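Can a robot tidy the living room yet?

By Nasrin Mohammadi
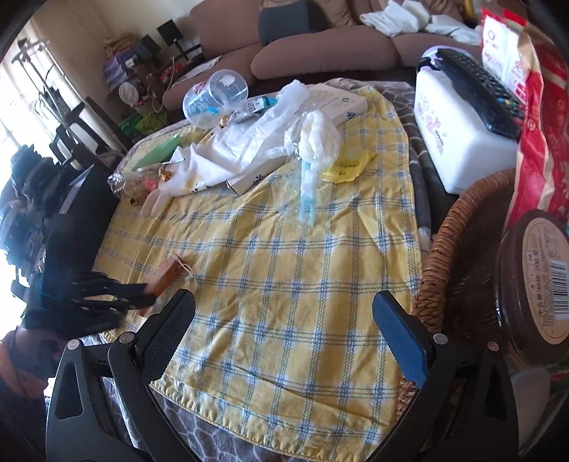 You may have seen a video of a robot folding a shirt or putting a cup in a sink. It looks brilliant. Before you throw away your duster, ask a few awkward questions. How many tries did it take? Was the video speeded up? Had the robot ever been in that room before?

Think about clearing a table after snacks. You know at once that a crumpled plastic bag is probably rubbish and a sweet still in its gold wrapper is not. The remote control stays. A machine has to work all that out from what its camera shows it, and a see-through cup is hard to spot because you can look straight through it.

Then comes the grabbing. Many robots have only two fingers. Try it yourself: use one finger and a thumb to pick up a wooden block, then a flat sachet, then a bag. The block is easy. The bag squashes into a new shape each time you touch it, and the robot has to think again.

Machines can learn by practising, or by copying people who do the job while holding a gripper like the robot's own. That helps. But say a robot gets 454 sweets into a tin and then drops the next one down the back of the sofa. Who is going to fetch it?

In factories, robots are much better. A robot arm can do one job 1001 times because the parts always arrive in the same place. Your living room doesn't work like that, especially in August when everybody is at home.

So can they do chores? Some of them, slowly, with a grown-up watching. When someone says the problem is solved, ask to see the robot in a messy room it has never visited, and ask to see it 10 times in a row.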